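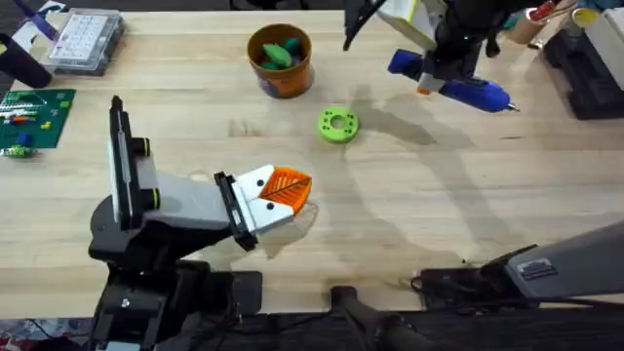 About Flimwood

Flimwood is a small craft and drawing school on the upper floor of the old Nartey building in Lordale, a short walk uphill from the bus station and directly over a very good bakery. We teach adults and older teenagers to draw, print, bind books and dye cloth, mostly in the evenings, with a few longer daytime courses for people whose weeks allow it. If you have come across us by way of a friend, or by following the smell of the bread up the wrong staircase, you are very welcome, and we hope this page gives you a fair idea of who we are.

How we began

The school was started by Selorm Essien, who had spent years as a pattern cutter and then as an art teacher, and who wanted somewhere that grown people could come and be beginners again without feeling foolish about it. The first class was a drawing group of 5, held in a borrowed room with a kettle that had to be unplugged before the lamps could be switched on. Everyone drew the same cabbage for a whole month. Selorm still has one of those cabbages framed by the office door, and will tell you about it at some length if you stop to look!

From there things grew rather slowly, which suited us. Bookbinding came next, then lino printing when we were able to buy the old Serkis press from a jobbing printer who was giving up his shop (it took a whole afternoon and a removed window to get it up here), and natural dyeing after that. Last year 374 people took a course with us, and a good many of them had been before.

What we teach

Our courses run in blocks through autumn, winter and spring, with a shorter summer programme in July. Drawing is still the heart of it all. We start with the plainest things, pencil and paper and something from the garden or the fruit bowl, and we spend a long time looking before anybody worries about shading or style. People often tell us that after a few weeks they notice the edges of things on the way home, chimneys and hedges and so on, and it always pleases us to hear it.

Printing and bookbinding are taught in smaller groups, as everyone needs elbow room and a turn at the press. Dyeing takes place in the back kitchen, with onion skins, madder, walnut husks and whatever else the season has to offer, and we do ask that you wear something you are not too fond of. 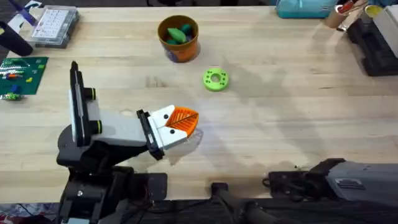
Who comes

All sorts, really. We have had nurses coming off shift, retired surveyors, a pair of sisters who signed up for different classes and swapped halfway through, and several people who were told at school that they could not draw and had believed it ever since. Our oldest regular is past 80 and binds a beautiful notebook. You don't need any experience for the beginners' blocks, and the teachers are used to starting from nothing.

Costs and places

We try to keep our fees at a level that most people can manage. Nearly 33 places each year are offered at a reduced rate, and there is no form to fill in for these, only a short chat with Selorm over the telephone or in the office. Paper, inks, thread and dyestuffs are included in every course, and you can borrow tools for as long as your block lasts.

Coming to see us

The office is open from ten in the morning until the last class finishes, and you are free to come up and have a look round before you decide on anything. The stairs are steep, but there is a lift at the back of the building; ring the lower bell and one of us will come down and let you in.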